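Section 2: Before you order anything

I wrote this part of the guide after we had bought most of our kit, so it comes out of what I'd do a second time. If your arms are already sitting in their crates, skip to step 5.

1. Write down the one job you want done first. Ours was making a drink at a table - pick up the measure, pour, put it down again. "General kitchen work" is no good as a job, because you can't price it. I wanted glassware, ice and steel tools all handled by the same pair of hands, and that one sentence settled most of the shopping list.

2. Decide between one arm and two. Two Pulto arms cost twice as much as one (yes, I did check for a pair discount, there isn't one), and then you need a second controller and a second set of cables on top. If your job never needs something held still while something else moves, buy one and keep the change.

3. Choose the grippers before the arms. I did it the wrong way round and had to order adapter flanges from Laur at 114 a piece. Fingered grippers cope with odd shapes far better than plain parallel jaws, but they're heavier, and that weight comes straight off what the arm can lift.

Caution: when you work out payload, add the gripper, the flange and the fullest thing you'll ever pick up. Leave some over!

4. Get the table sorted. Measure the reach of each arm from its mounting point and draw both on paper, then buy a table that fits inside the part where they overlap. I like a plain white top with rounded corners, mostly for my hips.
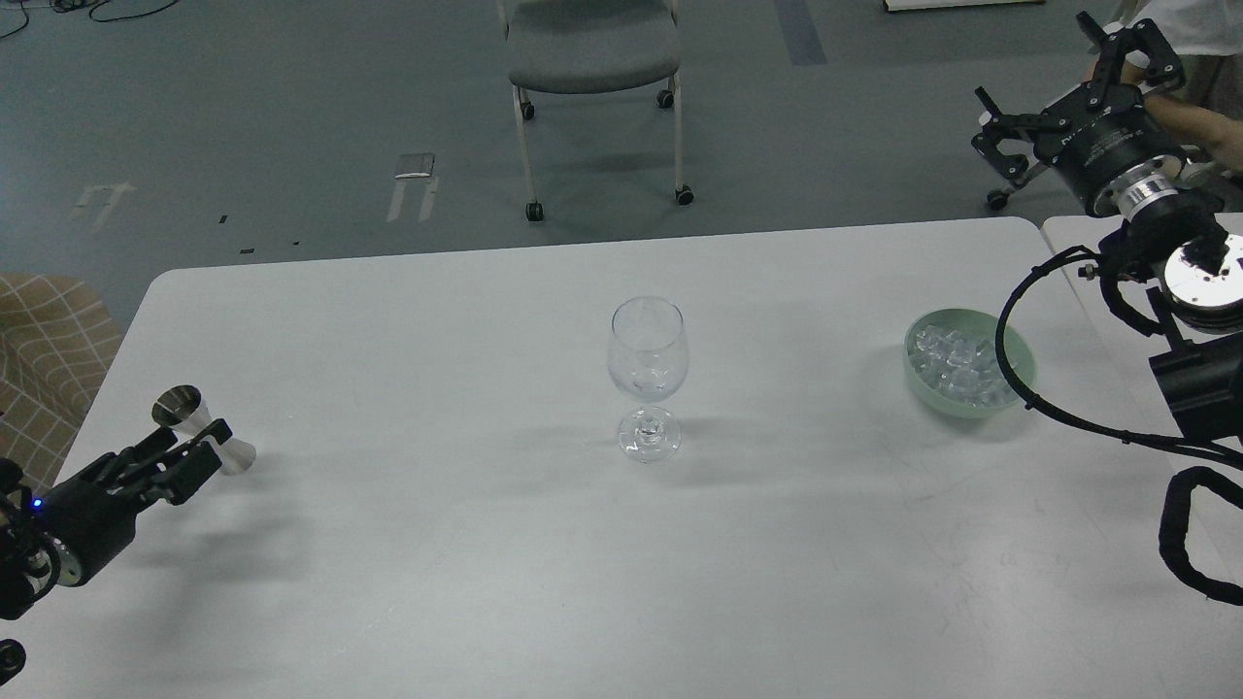

Do I need to buy the maker's own service plan in the first year?

Only if you have no one in-house who can swap a joint. We paid Pruton 928 for theirs, rang them twice, and I'd have been just as happy putting that money towards a spare gripper.

5. Put a line in the budget for the dull bits. Mine came to 2,000 in the end, and I had allowed nothing at all. It went on:

Cable ties, sleeves and longer power leads
An emergency stop for each side of the table
Spare fingertips
Glasses (buy cheap ones, and buy a lot)

Note: leave slack in the cables at the wrist, but check where the loops go at full stretch. Run the arm slowly through its whole range with the table clear before you let it near anything you care about.

6. Ask about delivery in writing. Nivach quoted us 9 weeks and I planned the whole room round it, then the arms turned up in November and the grippers a good while after. Ask for both on the same van if you can.

7. Plan the floor as well as the table. You want room for a person to stand beside each arm and get a hand to the gripper with the power off. Chairs on castors are handy as you can shove them away in a second.

Caution: agree who holds the stop button before anyone reaches in. Write it on the wall if you must.

8. Send your list to somebody who has done this before and let them cross things out. Kristaps Kuusk took a pen to mine and removed a linear rail, a second camera mast and a very nice trolley. I still want the trolley.

Prices in this section were last checked on Apr 3, 2023 and don't include tax. Mounting and first power-up are in Section 3.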